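Travurby Hardware Forum > Desktops and Workstations > CPU reseat, memory bank not detected

jolan_sipos
2025-11-07
Workstation reports only the second memory bank. Board is an LGA type. Contacts checked under a lamp at two angles, none bent that I can find. Processor is going back in now. 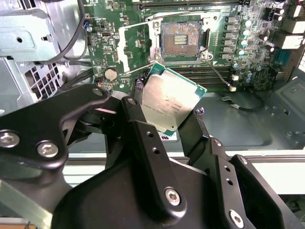
Re: CPU reseat, memory bank not detected

mitex79
Before blaming the socket, run one module at a time. Start in the slot the manual lists first. A dirty edge contact gives the same symptom.

jolan_sipos
Done in February, same result in every slot of the first bank. Modules are out of that side. The big ribbed panel makes access to the slots awkward, so I'd like to do this once.

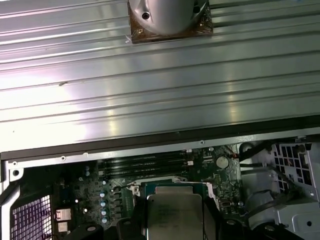
bevan642
Disagree with mitex79. A whole bank missing points to the memory controller contacts, and those are under the CPU. Cooler pressure matters too. Tighten the screws crosswise, a half turn each.

mitex79
Uneven cooler pressure is possible. I still see more bad modules than bad sockets.

jolan_sipos
Order I'm using: load plate fully up, CPU lowered straight down with the notches aligned, no sliding, plate closed, lever last. 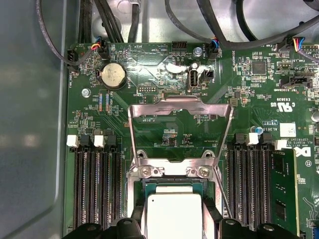
Then fresh paste and the cooler, with one module for the first boot. If the first bank is still missing I'll clear the CMOS and try again before ordering a board. Cikstead has a used one for $193, no returns.

bevan642
Clear the CMOS first. It costs you nothing.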